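Droneo hand-held gripper, four months in: mostly good, one real problem

I wanted to love this thing, and for the first few weeks I did! The Droneo is a two-finger gripper on a handle, you squeeze and it closes, and it records the grasps so you can teach them to an arm later. Setup took me one evening (most of it spent hunting for a cable). The grip is lovely on small stuff, and the battery got me through a long Tuesday with charge to spare.

Then came the fault. At grasp 146 of a session the fingers stopped opening all the way, but the app kept reporting them as fully open. No beep, no warning, nothing. I only caught it when the replay drove a finger straight down onto a plastic cup and cracked it. Cheap cup, fine, but the same thing next to somebody's knuckles is a different story.

I recalibrated and it behaved until grasp 408, then did it again. Zovitz, the shop I bought from, swapped the position sensor for 70 dollars, and I'm still a bit sore about paying that on something this new. The Sleiman I used before was clunkier, but it would at least lock up and flash red when it lost track of itself.

Three stars from me. If you buy one, do an open-and-close check against a ruler before every session, and keep your other hand well out of the way.
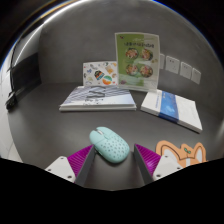 I'm up to 1,000 grasps on the new sensor now and it hasn't drifted yet, so if it makes it through April I'll come back and add a star.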